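Bricks, trays and a very large kitchen table

I'd arranged to meet Sulastri Pasaribu at two and got to Troddale at twenty past, having trusted the bus. She didn't mind. She had the kettle on and a shoebox of bricks under one arm, and she started talking before I'd got my coat off.

"People think it's about building," she said. "I like building, I do! But ask me what I did last night and it was sorting."

Sulastri runs the Saturday brick club at the Rahman Rooms, over the old shoe shop. It began in September with her two nephews and a carrier bag of odds and ends. By Christmas she had enough donated bricks to fill 50 ice cream tubs (she keeps the tubs too, her freezer is a disgrace, her words) and no idea what was in any of them.

So how do you start? By colour, she says, and she knows that's the wrong answer. The serious collectors sort by shape, and her friend Ilham Kusuma has been on at her about it for months.

"Ilham says you can always spot a red one in a pile of long ones, but you can't spot a long one in a pile of red ones. And he's right. But a six-year-old wants the red ones. They come in and they say, where's the red? So I do colour."

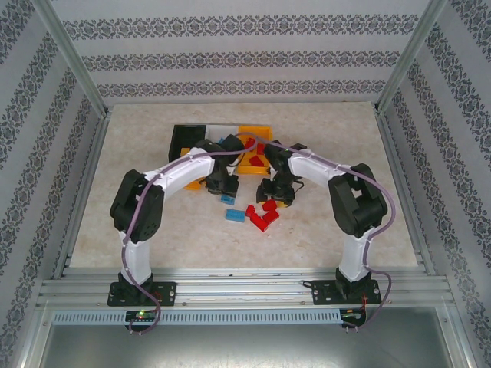 Trays are what she really wanted to talk about. She went through tubs, drawers and a muffin tin before settling on plain rectangular trays with low sides, and she's picky about them. Too deep and the children dig, and then everything's on the floor. Too shallow and it slides out when you carry it.

"I'd have one for every colour if I had the room. You want to be able to see the lot without tipping it out. The tipping out, oh, the noise of it!"

I asked about the worst job and she didn't stop to think. Prising apart two thin pieces that somebody has stuck together years ago. She used to use her teeth, until her dentist had a word. Now there's a little plastic wedge that lives in her cardigan pocket, and I was made to have a go with it (harder than it looks, I gave up).

Her proudest build so far is a model of the Holach viaduct, 152 centimetres from end to end, which the club put together over the winter. It's all greys and browns apart from one bright green arch, where they ran out. She wouldn't let anyone swap it.

Next up is a lighthouse. They've got the white for the bottom half and she's asking around for more, so if you have any in the loft, she'd love to hear from you. Mixed bags are fine. She'll sort them.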